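The shop that would rather you kept your old radio

The woman who runs the repair counter at Gudthorpe does not like the word "vintage." She also does not like "restored," "like new," or "professionally serviced," and she says so before I have my coat off. I had come in expecting a cheerful talk about saving old electronics from the dump. What I got was an hour of doubt, some of it aimed at her own trade and a fair amount at me.

She asked to be left unnamed, on the grounds that her customers know where to find her and other people only want to argue. She has been fixing home audio gear for 34 years, first in her father's garage and then in this narrow shop behind a tile store. She charges 40 dollars to look at something. If she thinks it isn't worth fixing, she says so and keeps the 40 dollars.

"People get mad about that," she says. "They think looking is free. I spent two hours last week looking at a receiver that a man paid too much for online. He wanted me to tell him it was a bargain. It was not a bargain. It had been under a leaky pipe."

I put it to her that repair is having a moment. There are clubs, weekend events, long videos of people cleaning dusty amplifiers with soft brushes. Surely that is good for her.

"Is it?" she says. "I see a lot of people who watched the video. They come in after. They took the back off, they sprayed something in there, and now it hums. So yes, I suppose it's good for me."

I laughed, and she didn't. She thinks most of the talk about repair comes from people who do very little of it. Her complaint is about money. A good repair on a cheap stereo costs more than the stereo, and in her view no amount of warm feeling changes that sum. She has no patience for the idea that customers have been tricked into throwing things out.

"They weren't tricked. They did the arithmetic. A new one is less than my bill. I'd have done the same at their age, with kids and rent."

So who still comes in? She waves a hand at the shelves. A lot of what she gets now belonged to somebody's parents. The owner doesn't want the sound so much as they want the thing to light up again the way it did in the den. She will do those jobs, and she admits she sometimes charges less than she should. On the bench that afternoon was a Skulline tabletop set with a cracked dial, in for the third time since October. The same fault keeps coming back, and she has a theory about it that she walked me through twice. I didn't follow it either time. It involves a part that gets warm and a second part that should not mind, but does.

She is just as hard on the parts business. For years she bought from Farooqui, a supplier that kept old stock in paper drawers and answered the phone. She says the drawers went when the owner retired, and what replaced them is a website with 218 listings for switches, most of them out of stock. I asked whether she had counted. She had printed them out and gone down the list with a pencil. She showed me the pages.

"They say 'compatible.' Compatible with what? I bought four. One fit. I sent back three and paid the shipping. Then they send me a survey."

I have my own doubts, and I brought a few of them up. It is easy for someone with long experience to say that everything was better when the phone was answered. Old equipment failed too. Plenty of it was badly made and we only remember the survivors. She took this better than I expected.

"Oh, a lot of it was junk," she says. "There was a line of portables, Itau they were called around here, I must have seen 161 of them the year they came out. I kept a tally on the wall because I couldn't believe it. Every one had the same bad solder on the same joint. Nobody's collecting those."

What she will grant the older sets is that she could get inside them. There were screws, and under the screws there was room for a hand. She is less sure about the current push for laws that would make companies sell parts and share their manuals. She signed a petition for it once. She thinks a company that doesn't want you in there will find a price for the part that keeps you out, and the law will have been followed to the letter.

I said that sounded gloomy. She said it sounded like somebody who orders parts.
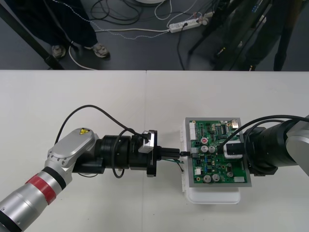 What should a person check before paying to have an old stereo fixed?

"Plug it in and write down what it does. Don't tell me 'it's broken.' Tell me the left side goes quiet after ten minutes. Then look up what a working one sells for, the real price that somebody paid. If my bill is going to be more than half of that, go home and think about it for a week."

And if they come back after the week?

"Then I fix it. I'm not trying to talk anybody out of it. I just don't want to hear about it later."

She doesn't take on apprentices. She tried it twice, and both of them were good, and both left for jobs with health insurance. She doesn't hold it against them. When I asked what happens to the shop after her, she said the tile store has wanted the space for years and has been polite about it.

I left with my own clock radio still in my bag. I had meant to ask about it - the alarm goes off at the wrong time, early by some amount I have never worked out - but I hadn't written down what it does, and I didn't have 40 dollars on me in cash. She doesn't take cards.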